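How do you pick a club's all-time team without leaving out the old players?

Valentina Urrutia
Posted 8/3/21

Our rugby league club, Clekstead, wants to name an all-time side to read out at the dinner in November. I got the job of running it because I do the newsletter. We are a small amateur club and the first grade team goes back a long way, but the paper records are patchy. For some seasons we have full team sheets, for others only a team photo and the final ladder position.

I put up an online form and asked members to vote for one player in each position. So far 200 people have voted. The trouble is that nearly every leading name played in the last 19 years. We had a fullback, Ignacio Sosa, who people my father's age say was the best player the club ever had, and he has 17 votes. A current fullback who has played two full seasons is well ahead of him.

I don't want to throw out the vote, as people took the time to do it. But I also don't want to stand up and read a list that the older members will walk out on. Has anyone run one of these? Should there be a minimum number of games? And what do you do with a player who was good in two positions? We have a man who played hooker for half his career and lock for the other half, and his votes are split so badly he misses out in both.

Wenceslao Ojeda

Just go with the vote. Whoever gets the most votes gets in. If the old boys wanted their mates in the team they should have voted. It's meant to be a bit of fun and every club has this argument.

Amancay Ulloa

I did this for my club, Skindgate, and we made the same mistake the first time, so I'll tell you what we changed.

We put in a minimum of 44 first grade games. That number wasn't magic. We looked at the list of everyone who had played and picked a figure that kept in the people everyone agreed should be eligible. It took out the players who had one great year and then moved away. If you bring in a minimum now, say so openly to the people who have already voted and give them a week to change their form.

The other thing was to split the voting in two. Members voted for a shortlist of three in each position, and at least one of the three had to be from before a cutoff year. Then a panel of five picked the final side from the shortlists. We chose the panel by age, so there was at least one person who had watched the club in each period. They argued for most of an evening, but they were arguing about players they had seen. 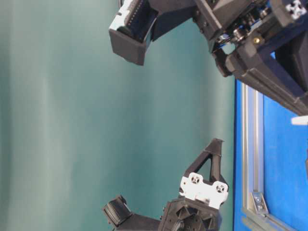
On the man with two positions, add his votes together and put him where he got more of them. Nearly everyone who voted for him meant the same thing, which was that he should be in the team somewhere. We did that with a center who also played on the wing and there were no complaints. Do write the rule down before you do it, though, and use it for everybody. Otherwise somebody will want their five-eighth moved to halfback because the other spot is full.

I would also name a bench. It's four more names and it takes a lot of heat out of the close calls. Your fullback problem might go away if one of the two is on the bench - though from what you say, I'd have the older one starting.

One last thing. Don't try to compare try counts from different periods. Tries used to be worth less, teams kicked for goal more, and seasons were different lengths. We printed games played and years at the club next to each name and left it there.

Wenceslao Leiva

Agree with most of that, except I wouldn't force one old player into every shortlist. At some clubs there's a position that was weak for years and you end up with a name nobody believes in. We named two teams, one up to a certain season and one after it, and the dinner went fine. It does mean twice as many names to read out, so keep the speeches short.

Also check whether the players who have passed away have family in the area. Ours were glad to be invited and two of them brought old programs we had never seen, with full team lists in them.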